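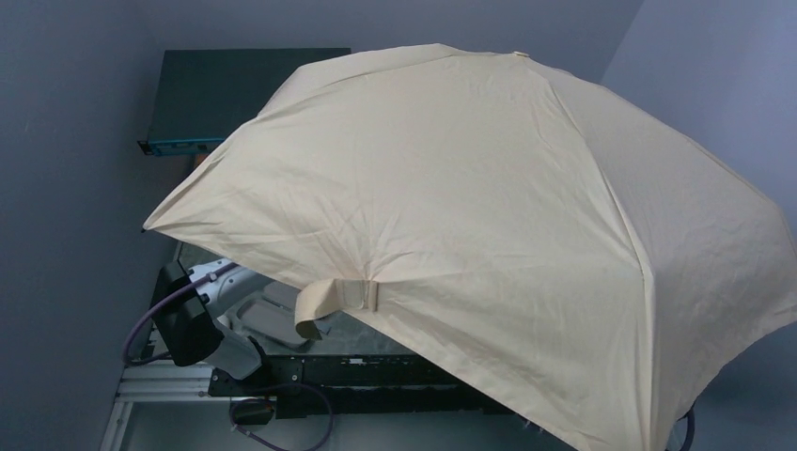

Agendas are too often prepared as an afterthought, and the quality of a meeting is largely settled by the quality of the paper that announces it. Most organisations give considerable attention to the record kept once a meeting has ended. Far fewer give the same attention to the document that precedes it. The usual result is a list of headings so broad that almost any subject may be raised under them. "General matters" is the worst of these. It spreads over the business of the day like a large cream umbrella opened across a table, and those attending must look under the edge of it to learn what they have been called to discuss.

The view taken in this essay is that every item on an agenda should state the decision required. "Office lease" is a topic. "To decide whether the Flevham lease should be renewed for 2 years" is an item. A member who reads the second knows what papers to bring, whom to consult beforehand and how much time the question is likely to need. A member who reads the first knows only that the lease will be mentioned.

It is sometimes objected that wording of this kind ties the hands of the chair. There is some force in this. At Mileo, where I served as secretary to the board for several years, the directors resisted the change for 18 months on the ground that discussion should be free to develop. In practice discussion had been developing so freely that the budget was carried over at 4 successive meetings. Once the items were reworded, the chair retained full authority to vary the order and to admit urgent business, and used both powers less often than before.
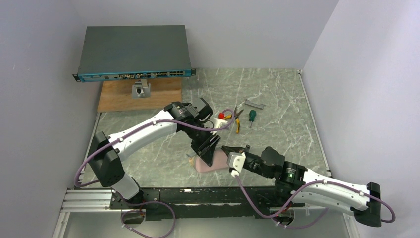

The timing of circulation deserves equal firmness. An agenda sent on the evening before a meeting is of little use to a person with other duties. Listura requires its papers to be issued a full week in advance and returns late reports to their authors. The rule was unpopular when it was introduced in February, and heads of department complained that it took no account of their workload. The complaint was fair, but it would have been fairer still to ask what late papers cost the people who were expected to read them.

Length should also be limited. I have seen a supporting paper to a single item run to well over 1000 words without once stating what its author wished the meeting to do. A short note, with the recommendation placed first, serves the reader better. Figures and correspondence may be attached for those who want them.

Any other business should remain, confined to matters that could not have been notified in time. The chair should ask for such matters at the opening of the meeting and should be prepared to refuse them.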